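# Four weeks with the Tiongson talking pill dispenser

My dad is 75, lives on his own, and takes pills at three different times of day. I'd been looking for something better than the plastic weekly box, and the Tiongson kept coming up in a caregivers' group I read, so I ordered one in February.
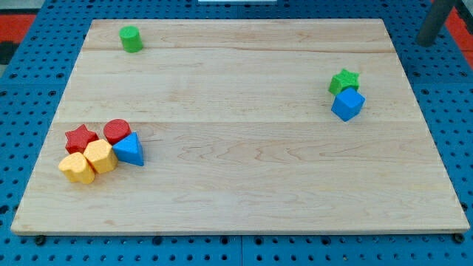
*Small shapes on a maple board, blue tabletop underneath.*

I love this thing! It's a round tray with 27 compartments under a locking lid, and at each dose time it turns to the next slot, chimes, and speaks up in a calm, clear voice. You tip the whole unit over and the pills drop into your hand or a cup. There's no lid to pry open, a big deal for anyone with arthritis. Dad used to line up his weekly box on the counter and then fight with every little door (half the time with a butter knife), and I can't say I miss watching that.

Setup took me 20 minutes, and most of that was typing in the Wi-Fi password on the tiny screen. You can set everything on the unit itself if there's no internet in the house, but then you lose the text alerts. I'd go with the Wi-Fi if you can. When a dose sits for too long I get a message on my phone, and I can call him.

**The voice**

I worried he'd hate it. He once unplugged a smart speaker and put it in the garage. But the Tiongson only talks when it has something to say, and you can pick from a few voices or record your own. We recorded my daughter saying "Grandpa, it's pill time," and he now says thank you to it every morning. The volume goes loud enough to hear from the back porch with the TV on — I checked.

You can also ask it questions. "Did I take my morning pills?" works well, and so does "What time is my next one?" It understood him on the first try nearly every time, and he's a mumbler before coffee. Longer questions throw it off. Ask two things at once and it'll answer the second one and ignore the first.

**Compared with the Fatier**

We had the Fatier on loan for a couple of weeks before this. It's smaller and nicer looking, and the app is prettier too. But it only beeps, and to Dad that beep sounded just like the microwave. It also has 22 slots, so with three doses a day I was refilling it every week. The Tiongson gets us to nine days, and those two extra days mean I can skip a weekend if I need to.

**What I'd change**

- The key is tiny. Tie a ribbon on it the day you get it.
- The backup battery lasted almost a full day when I unplugged it to test, but there's no voice on battery, only the chime.
- Big fish oil capsules get stuck now and then. A second tip usually frees them.
- The power cord is short and comes straight out of the back, so it needs a deep shelf.

Customer service was good, by the way. I wrote to ask about a second tray and had a reply the same afternoon. The spare snaps in and out in seconds, so I fill one at home and swap it when I visit.

If your parent takes one pill a day, this is more machine than you need, and a phone alarm would do fine. For three doses a day and a person who likes being talked to (and pretends he doesn't), I'd buy it again tomorrow. My aunt has already asked for one — hers is going on the nightstand as soon as I find her a longer extension cord.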